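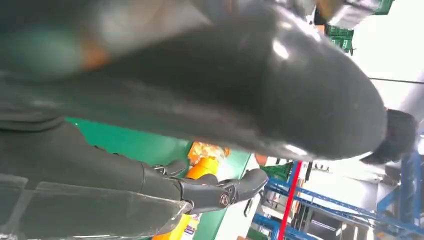 Der Neue macht keine Raucherpause

Bei Sengate in der Kommissionierung greift seit Oktober ein Roboter mit in die Ware. Die Schichtleiterin, seit 13 Jahren im Haus, nennt ihn »den Kollegen mit den teuren Fingern«. Gerechnet wurde vorher viel, gefragt eher wenig. »Wir haben es am Schwarzen Brett erfahren, zwischen Kantinenplan und Fundsachen.«

Entlassen wurde keiner, versetzt wurden drei. Sie selbst steht nun weniger am Band und öfter vor dem Bildschirm, auf dem Eltudum, die Steuerungssoftware, um Hilfe bittet. »Knisternde Folie mag er nicht. Dann wartet er, und ich komme und drehe die Packung um. Dafür habe ich vier Tage Schulung bekommen.«

1.677 Griffe waren das Ziel für die erste Spätschicht. Erreicht? »Fragen Sie das die Geschäftsführung, die hat schönere Kurven.«

Ihr Rücken sei besser geworden, das gebe sie zu. Die Gespräche am Band fehlten ihr trotzdem. »Früher wusste ich, wer Ärger mit dem Vermieter hat. Jetzt weiß ich, welches Gelenk nachgefettet werden muss.« Ob sie ihn wieder hergeben würde? »Montags früh nicht. Nach dem Update schon.«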